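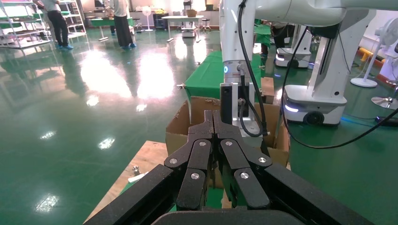
What does the Femari test strip measure? It measures lead in drinking water, and it gives a result in 16 minutes.

Bello Okoro, a chemist, has worked on the strip at Wendach since it was only a drawing. "The chemistry was ready early," he says. "The paper gave us trouble - it took up the water too quickly." His group tried 137 coatings before one slowed the flow enough.

Field trials begin in Ullon in December, with 14 wells. Okoro would like more. "Wells are different from each other, also in the same street," he says.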